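Search this site
Enter keywords
Filed under: Company / Who We Are

About Carnik

Carnik supplies storage furniture and replacement hardware to schools, clinics and small offices. The company works from a single building in Breston, with the stockroom on the ground floor and the drawing office above it. Most orders are for cabinets, shelving, hinges and pulls. We do not make chairs or desks.

The business began as a hinge and lock counter. Customers brought in broken parts and asked for a match, and the parts were often no longer made. We started keeping measured drawings of each one. The drawing file now holds 961 entries and is the basis of the replacement service. If a part is in the file, we can quote from the drawing number alone. If it is not, send the part itself or a full set of dimensions, including screw spacing center to center.

Cabinets are sold under two names. Ouellet is the fixed range, offered in standard widths with adjustable shelves. Trornetti is made to order and is normally chosen where a wall is out of square or where pipework limits the depth. Both use the same hinge pattern, so doors can be rehung with stock parts.

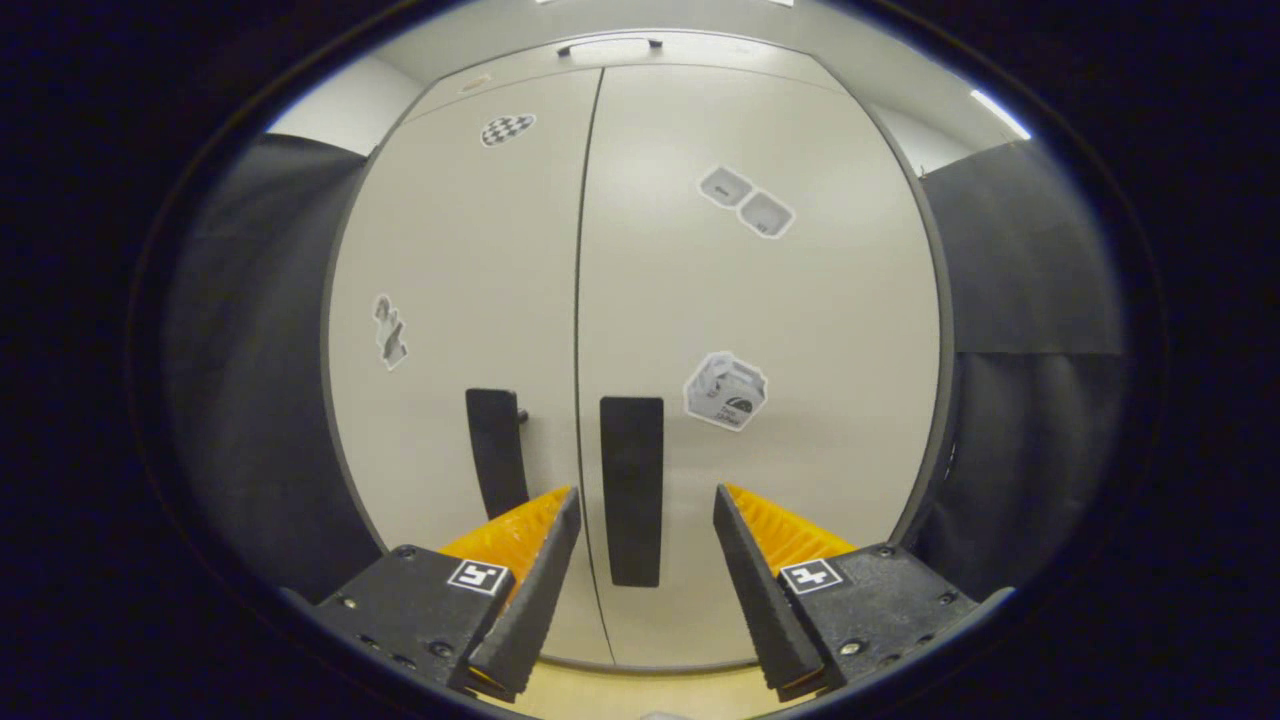
Double-door cabinet, light beige.

Every cabinet model is load tested before it enters the catalog. Shelves are loaded evenly to 300 pounds in total and left for 3 days, after which deflection is measured at the midpoint of each shelf. Door alignment is checked before and after loading. Results are printed on the data sheet, including those for models we later withdrew.

Lead time depends on finish. Standard colors ship from stock. Special colors are sprayed in batches, and the order desk will give the date of the next batch when you ask for a quote. The spray shop closes for maintenance in August — orders placed during that month are held in sequence and released when it reopens.

Hardware is guaranteed for 3 years from delivery. The guarantee covers hinges, locks, shelf pins and pulls. It does not cover finishes exposed to bleach or solvent cleaners. Claims should quote the order number and the part number stamped on the delivery label.

The trade counter opens at 7:30 a.m. and closes at 4 p.m. Large returns should be arranged with the order desk first.

Shares: 3 | Comments: 0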